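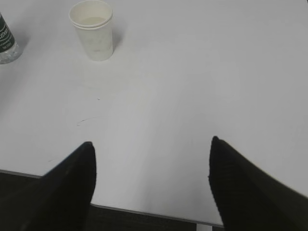
Folie 1: Weißer Tisch, weißer Pappbecher

Suchbegriff eingeben … Suche Alle Beiträge Archiv

Sprechzettel Mareike Nolte, »Der Tisch, an dem wir trinken«, Hausabend bei Skultel, 2019-02-01

(Erst mal ankommen lassen, Folie 1 bleibt stehen, bis alle sitzen.)

Guten Abend zusammen, schön, dass ihr an einem Freitag noch so lange durchhaltet! Ich bin Mareike, ich richte Pausenräume und Besprechungsräume ein, und ich rede heute über Tische und Becher. Ja, wirklich, eine ganze halbe Stunde lang. Wer mich kennt, weiß, dass ich auch zwei Stunden schaffe.

Der Becher da oben hat am Rand so einen doppelten Ring, sieht aus, als würden zwei ineinander stecken. Kennt ihr das auch? Man zieht am Stapel und hat zwei in der Hand. Ich mach das bei heißem Tee sogar mit Absicht, weil ich mir sonst die Finger verbrenne. (Kurz fragen: Wer nimmt immer zwei? Hände hoch!)

Im Oktober hab ich bei Brakari im Pausenraum mal Strichliste geführt, fünf Arbeitstage lang, und am Ende waren es 287 Becher. Bei 70 Leuten! Ich fand das erst wenig, bis mir einfiel, dass die halbe Belegschaft eigene Tassen mitbringt. Die Zahl bitte nicht zu schnell sagen, beim letzten Mal hat sie hinten keiner verstanden.

(Schluck trinken. Folie 2.)
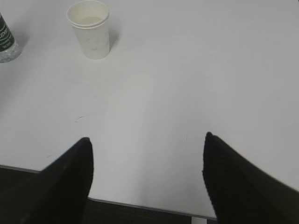 Jetzt zu meinem Lieblingsthema, der weißen Tischplatte. Alle wollen sie haben, weil der Raum gleich heller wirkt, und das stimmt ja auch – ich hab selbst eine zu Hause. Nur sieht man darauf eben alles. Schaut mal links von der Mitte, da ist so ein kurzer, gebogener grauer Strich, fast wie mit Bleistift gezogen, und weiter unten noch ein winziger dunkler Punkt. Auf einer Eichenplatte würdet ihr den nie finden. Ich persönlich könnte keine Besprechung lang stillsitzen, ohne da mit dem Daumen drüberzureiben (und ihr jetzt vermutlich auch nicht mehr, tut mir leid).

Was mache ich mit solchen Stellen? Zuerst ein feuchtes Tuch, lauwarm, ein Tropfen Spüli. Dann trocken nachwischen. Bleibt der Strich, nehme ich einen weißen Radiergummi, ganz wenig Druck. Scheuermilch lasse ich im Schrank, die macht matte Flecken, und die seht ihr bei jedem Gegenlicht.

Dann die Frage, wo die Getränke hinkommen. Becher und Wasserflasche nach hinten, weg von der Kante, an der man sitzt. Klingt banal, aber bei Brunton standen die Gläser immer direkt neben den Unterlagen, und der Teppich hat’s gebüßt. Seitdem predige ich: vorne Platz für die Arme, hinten das Nasse.

Der Sakamoto-Tisch, den ich euch im Flur aufgebaut habe, kostet 1049 Euro. Fasst ihn nachher gerne an, stellt was drauf, kleckert ruhig! Stifte liegen daneben, Radiergummi auch.

(Falls noch Zeit ist: Geschichte vom Teebeutel. Sonst direkt Fragen, und die Stühle bitte nachher wieder stapeln.)

Kommentare (3)

Teestube_Nord: Radiergummi hat bei mir geklappt, danke dir!

hkw: Was war denn jetzt mit dem Teebeutel?

Jutta P.: Ich nehme auch immer zwei Becher und stehe dazu.

Diese Website verwendet Cookies. Mit der weiteren Nutzung stimmen Sie dem zu. Einverstanden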